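Schwarzes Küchensieb: Teereste gehen nicht mehr aus dem Netz
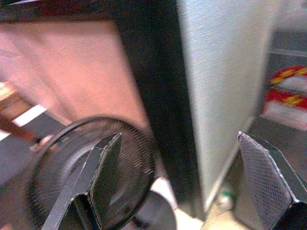
Ich trinke viel losen Tee und gieße ihn durch ein rundes Sieb von Zastach. Seit November bleibt ein brauner Belag im Netz und das Wasser läuft nur langsam durch. Spülmittel hat nicht geholfen. Darf man Zitronensäure nehmen?
Bleddyn Griffiths

2 Antworten

Muvenetti
Ja, aber nicht zu lange. Ich löse einen Löffel in warmem Wasser, lege das Sieb eine halbe Stunde hinein und bürste danach von der Rückseite – das ist wichtig, sonst drückt man den Belag tiefer hinein. Gut ausspülen.

Chauke
Neues kaufen, kostet ja nicht viel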